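Tabletop finish went patchy after second coat, sand back or keep going?
Posted in Wood & Furniture – December 2025
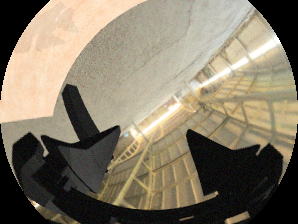

Need some advice before I make this worse. Bought a secondhand desk top, no legs, seller said birch but who knows. Sanded it, put on water-based poly (Skodex satin, the quart can), first coat fine, second coat went patchy. Dull spots next to shiny spots, and only when the light comes from the side. Straight overhead it looks OK. The color I'm going for is a pale peach tabletop with light mottled grain, a bit pinker in places and creamier in others, and a long smooth curve along the inner edge so you can pull a chair in close. Mine is going yellow in the patchy parts, or I think it is, I've stared at it too long. Garage is cold, maybe that's part of it. I used a foam brush, waited overnight between coats, didn't sand in between becuase the can said optional. Do I sand the whole thing to bare wood or can I put a third coat over and hope? Also does the curved edge need anything different, it's soaking up more than the flat part. Need it done before my sister's visit in January.

Thanks in advance
– Ivana Salinas

garko
Don't strip it. You'd be throwing away two coats for nothing.

Patchy sheen that only shows from the side is nearly always the flattening stuff in the satin. It sinks to the bottom of the can. If you didn't stir (stir, not shake, shaking gives you bubbles) then the first coat came off the top of the can and was close to gloss, and the second got a bit of everything. Get a flat stick, scrape it along the bottom, keep going for a couple minutes. You'll feel the sludge come up.

Then:

Let what's on there cure a few days. Longer in a cold garage. If you can bring it in the house, bring it in.
Scuff with 320 by hand, light, with the grain. You want an even dull haze everywhere, no shiny islands.
Vacuum, then wipe with a barely damp cloth. No tack cloth, some of them leave wax and water-based hates that.
Thin coat. Thinner than you think. Foam brush is fine but go end to end in one pass and don't go back over it once it starts to grab.

Curved edge drinks more because you've got end grain there as the curve comes around. Normal. Sand the edge one grit finer than the top, and give it an extra thin coat on its own before you do the whole piece again. Watch for drips on the underside, they hang there and you find them with your knee.

Yellow – water-based mostly stays clear, so if it really is yellow, check you didn't grab the oil-based can. Labels look the same on a lot of brands. I've done it.

Drultitz
just sand it all off and use oil. always looks better. 80 grit then whatever you have

garko
80 grit on a top that might be veneer is how you end up with no veneer. Ivana, look at the edge before you let anybody near it with 80. If the grain on top runs over the end and carries on down, it's solid. If you see a thin line or layers, go easy.

ní bhriain
Agree with garko on the stirring but I'd look at temperature first. Most water-based finishes want the room AND the wood warm. A top that's been leaning on a garage wall all night is colder than the air even after you run a heater for an hour. Cold finish dries slow and the sheen comes out uneven. Had the same thing on a kitchen shelf, moved it into the spare room for 2 days, scuffed it, one more coat, fine.

Couple other things

Check it under a lamp set low at one end of the table, before you coat and again while it's wet. Missed strips show up right away.

Seller saying birch doesn't mean much. Pinkish and blotchy could be birch, could be maple, could be some beech thing. Doesn't matter for clear coat, matters a lot if you ever stain it, so don't stain it.

If the color is bugging you put a sheet of plain white paper next to a patchy spot and a good spot, in daylight. Half the time the "yellow" is the bulb in the garage.

And leave enough time before January. Dry to the touch isn't cured. You can set a lamp on it after a few days but hot mugs and anything with rubber feet should wait a few weeks. I rushed one and there are still four little rings from a printer.

Ivana Salinas
OK so did not stir. At all. Gave it a swirl and went. There's a solid inch of white goop in the bottom of the can, feeling pretty dumb.

Edge has no line that I can see so I think solid. Can says water-based. Paper test says it's the bulb. Moving it indoors tonight and will scuff on the weekend, will post how it goes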